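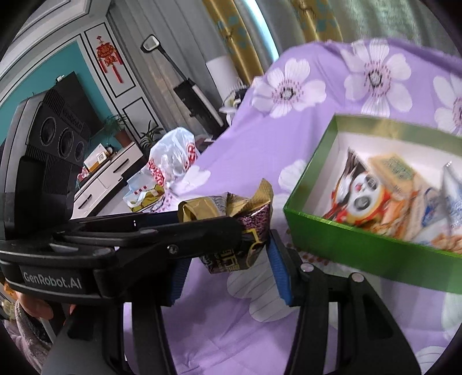
4.2 包装的第二次生命:礼盒留下,包装纸离开

礼物拆开以后,包装去了哪里?这是我们整个田野调查中最让人兴奋的部分,收获也远远超出预期。九户受访家庭都住在 Halvorsen 老城区,我们在二月的节庆期间分三次入户,每次安排在晚饭以后,请家人一边收拾一边讲述手里的东西。原本担心“包装”这个话题太琐碎,聊不了多久,结果几乎每一户都谈得停不下来,有一次访谈到夜里十一点才收住!

先说礼盒。受访者谈到硬质礼盒时,最常用的动词是“留”。留来装线头、装药片、装旧照片,也有人坦率地说,留着只是“看着舒服”。带金边、内里洁白的盒子尤其难以割舍,一位受访的祖母把这类盒子叫作“好盒子”,与装鞋的、装电器的盒子分柜存放。Okafor 与 Ferreira 合作的早期研究把这种保留行为归入“备用型囤存”,认为住户预期日后会用到它。我们的材料部分支持这一看法,但也提示了另一层含义:不少盒子多年没有装过任何东西,主人却能清楚说出它是谁送的、那年桌上摆了什么菜。盒子在这里保存的是一段往来关系,用途反倒排在后面。

零食包装的命运则完全不同。图3 中并置了两类典型物件:一张揉皱的零食包装纸,带金、黑和紫色斑点的箔面花纹,印字只露出一部分;以及床上一只打开的绿色礼盒,内沿为金色,内里为白色。单看装饰的华丽程度,二者未必有高下之分,箔面的反光和配色甚至更抢眼。可是在访谈中,包装纸很少得到“留”这个动词,人们说的是“团了”“捏了”“顺手塞了”。我们统计了转录稿中与零食包装有关的动词,表示揉压的一类出现得最为密集。

为什么同样好看的东西,待遇差得这么远?我们认为形状的稳定性是一条很有意思的线索。礼盒打开之后仍然是礼盒,盖上便恢复原样;软包装一经撕开,原来的形状就回不去了。受访者 Valquíria Leite 曾在包装印刷厂 Flelivico 工作多年,她对此有一段极精彩的说法:“盒子是屋子,糖纸是衣服。客人走了,屋子还在,衣服可就皱了。”她本人倒是例外,家里有一本夹满糖纸的旧电话簿,每张都用勺背压平。谈到某一种早已停产的紫色箔纸时,她翻了三遍才找到,兴致之高,把在场的两位研究者也感染了。

年龄差异同样值得记录。年长的受访者大多有过收集糖纸的童年经验,提起来眉飞色舞,能说出玻璃纸与箔纸在指间的不同声响,也记得用几张普通的换一张稀罕的。年轻一代没有这种记忆,却发展出自己的做法:把礼盒拍照发到家庭群里,询问有谁想要,盒子于是在亲戚之间再次流转。Uchenna Etim 在讨论“礼物余波”时曾提出,赠礼行为的终点应当推迟到包装离开家门的那一刻。我们非常赞同,并愿意再往前走一步:有些盒子根本没有离开,它换了内容物,在下一个节日又作为礼物的外壳回到赠送者手中。我们在两户有姻亲关系的家庭里追踪到了这样一只盒子,双方都知道,也都不说破。

需要说明的是,上述区分并不绝对。卧室里收拾的速度通常比客厅慢,礼盒常常在床上或柜顶停留数日,这段时间里它既没有被收藏,也没有被丢弃。我们把这种状态称为“悬置”。悬置期间,盒子会临时收容各种零碎,包括发卡、收据和没吃完的糖,包装纸也可能因此多留几天。有的住户正是在清理这些零碎时,才第一次认真考虑盒子的去留。

下一节转向厨房,讨论罐与瓶。玻璃罐的保留理由与礼盒有相当大的重叠,但清洗这道工序引入了新的家庭分工,访谈中的争论也明显多了起来。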